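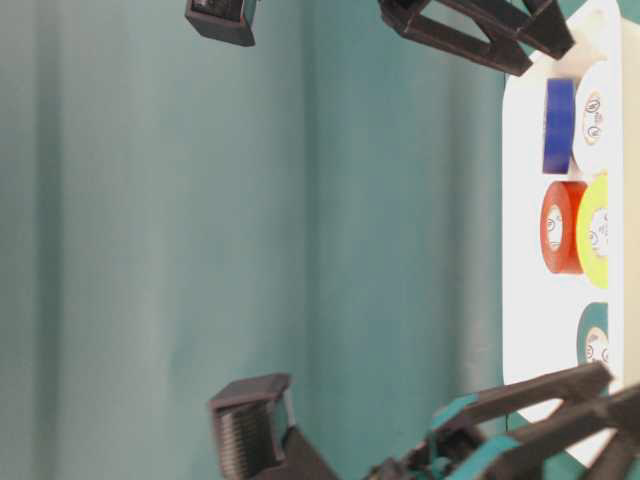 Zoltance review: the film gossip app I open before my coffee

By Rukhsana Khokhar | January | 3 min read

We use cookies to improve your visit. Accept | Manage settings

I follow way too many actors. Between the set photos, the trailer teases and the airport looks, I used to bounce through five apps every morning and still hear about the big wedding from my cousin! Zoltance pulls it all into one feed, and after about 38 mornings with it I'm hooked.

You pick your stars and films, and it sorts new posts by person. Stories that expire get a little clock beside them (love this), so I catch the cute family pics before they vanish.

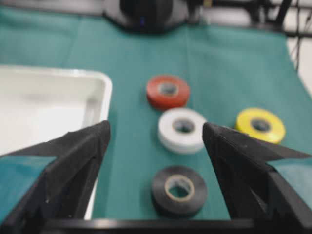 Four rolls of electrical tape in different colors.

The rumor label is my favorite part. Anything without a named source gets a gray tag, and you can hide those completely. I leave them on, of course, because casting rumors are half the fun. Findport has a similar label but buries it two menus down.
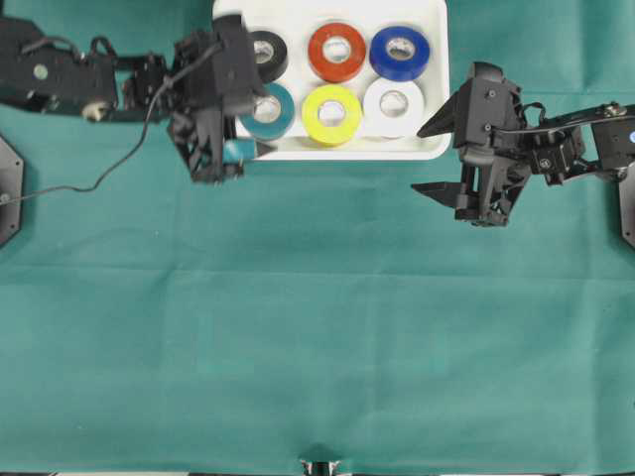

Search is quick too. I typed in a dance number I only half remembered and got the film, the choreographer and a behind-the-scenes clip. My one real gripe is the alerts: I got 13 in a single evening during an awards show, and the quiet hours setting took me forever to find. It's under Profile, then Sound.
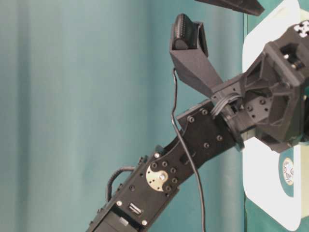 Does it work without an account?
You can read the main feed without one, but following stars and saving stories both need a free sign-up.

I'm keeping it on my home screen, and my cousin has already asked for the link.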